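Selling eggs and produce from a roadside stand – how do I keep regulars through the slow months?

**Posted by hayloft_and_hens**

Hi everybody! Long-time reader, first time asking anything, so please be gentle with me. We have a small place outside Lashari, mostly laying hens, a big kitchen garden and more winter squash than any family should reasonably own. For the last two summers I've run a little stand at the end of our lane, and it does well from June on. People stop for tomatoes and end up leaving with eggs and a jar of something.

My trouble is what happens after the garden quits. By January I have eggs (not many, but some), squash, onions, dried beans and whatever I put up in the fall, and hardly a car pulls in. Then in spring I feel like I'm starting from scratch, waving at strangers. I've been thinking about a newsletter, or maybe a blog, since I do love to write and I have 31 names on a clipboard from folks who asked to hear when the sweet corn was ready. My husband thinks a sign with a phone number on it would do just as well. He may be right, but I'd rather not tell him so until I've asked you all.

Has anyone kept a list like that going through the winter? How often do you write, and what on earth do you say when the only news is mud?

**muddyboots_mama**

Oh, I could have written this myself! Welcome, and yes, please do write to those people. I started with fewer names than you have, and most of them still buy from us.

What worked for me was keeping it small and regular. I send one letter every 2 weeks in the season and one a month in winter, and it goes out in the evening after supper when the dishes are done. I tried a long, pretty one with sections and a recipe card and I burned out before Thanksgiving. Now it's a few paragraphs, just like I'd write to my aunt, and a plain list at the bottom of what we have and what it costs. I put the price list last because people read down to find it and take in the rest on the way.

As for what to say when it's mud, well, tell them about the mud! My best-answered letter ever was about a gate that wouldn't latch. I had 10 replies, and several of them wanted to know if there were eggs that week. I think folks who buy from a farm like knowing there's a farm back there, with somebody on it having an ordinary day.

If it helps, these are the things I fall back on when I'm stuck for a subject:

- Something I'm ordering or planning for spring, and a question about it. I let the list choose between two kinds of pole beans last year and they took it very seriously.

- A job indoors or in the shed that's been waiting since summer. Hanging tools, sorting seed, cleaning out the egg cooler, whatever it is, with a picture if I can manage one.
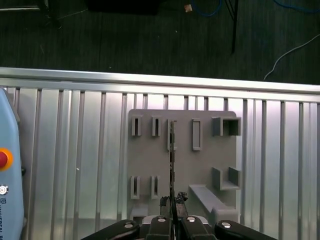

- One supper made out of what's for sale that week. I don't write it up like a cookbook, I just say what I did with the squash and how long it was in the oven.

- A thank-you. Somebody always brings back egg cartons or leaves a bag of jars on the porch, and I mention it (no names unless they've said it's fine).

One caution from experience. Ask people before you add them to anything new. Your clipboard folks signed up for sweet corn, so make the first letter a friendly note saying you'd like to write a little more often, and tell them how to get off the list. I lost 3 that way and I don't hold it against them one bit.

And do the sign too. Ours has the phone number and the word EGGS, and I still meet people who found us by it.

**backforty_kudik**

Sign. Big letters. Nobody can read a blog at 50 mph.

We're over by Kudik and we do a winter pickup once a month, prepaid, everything in a crate with the customer's name on it. They come between 3 and 5 in the afternoon. If you just leave the stand open in winter you're going to have frozen eggs and a cash box with a dollar in it. Ask me how I know.

I text people. My wife does the writing.

**hayloft_and_hens**

Thank you both so much! I read these out loud at the kitchen table, and there was a certain amount of smugness about the sign, so the sign is going up.

I'm going to try the monthly letter too, with a prepaid pickup to go along with it. I like the idea of crates with names on them, and I have plenty of crates. I wrote a first draft this morning and it came out two pages long, nearly all of it about a hen who has decided to live in the wheelbarrow – so I'll be trimming that down before it goes to anybody. Does the pickup need to be the same day every month, or do you move it around for weather?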